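**Chamado 135 - braço da bancada de demonstração, dia aberto em Ramerham**
Aberto em: 16 nov. 2024
Equipamento: braço Fotska, controlador Potgieter
Estado: resolvido, com acompanhamento

Boa tarde a todos, e desde já obrigada pela paciência com um registo que me saiu mais comprido do que devia. O grupo da Trirkham chegou cedo, muito bem-disposto, e logo na primeira demonstração o braço começou a parar a meio do percurso com o aviso 12 (desvio de posição). Reiniciei o controlador e o aviso voltou passados 40 segundos.
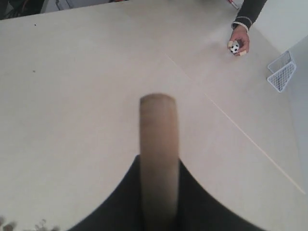

O aviso 12 já nos tinha aparecido em julho, e nessa altura era a referência da mesa que estava desatualizada, por isso foi por aí que comecei. Refiz os pontos de canto e voltei ao exercício do futebol, que é sempre o preferido das visitas. Com a bola entre os dedos de uma pessoa, dedeiras postas, e a pequena baliza branca de rede à direita, pedi uma aproximação lenta. O braço parou outra vez, mas mais tarde no percurso - já era alguma coisa!

Passei então à verificação sem objetos, com velocidade reduzida a 16 por cento e a câmara do punho ligada, para ver se o desvio vinha do próprio eixo.
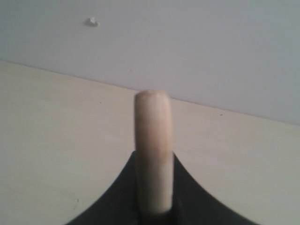 *Vista da câmara do punho, com a peça clara de ponta arredondada ao alto.*

O registo acusou folga no eixo do punho. Apertei o acoplamento, repeti o ciclo 12 vezes e não houve mais nenhum aviso. Entretanto os visitantes foram fazendo perguntas ótimas (uma delas, sobre o limite de binário, fica para eu responder por correio), e achei que valia a pena retomar o programa com a tarefa do pincel, que exige menos força.

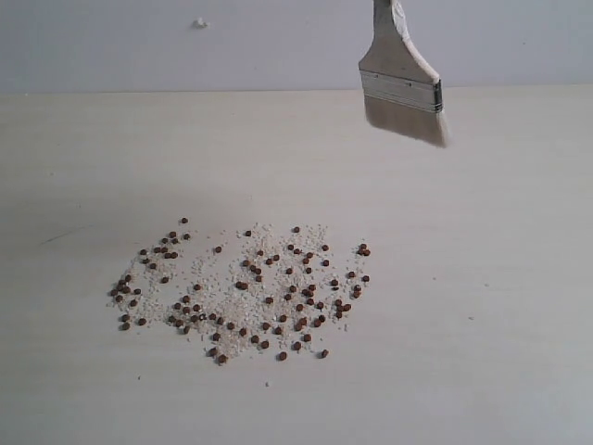
Retomámos o programa completo a seguir ao café e o controlador manteve-se sem erros até ao fim da visita. Fica por fazer:

- [ ] Trocar o acoplamento do punho (o atual está apertado, mas não confio nele para muito tempo)
- [ ] Guardar a nova referência da mesa no perfil "Ramerham"
- [x] Enviar o registo de erros à Potgieter

Deixo o chamado em acompanhamento até chegar a peça. Se o aviso 12 aparecer a alguém antes disso, escrevam aqui mesmo, por favor, com a velocidade que estavam a usar.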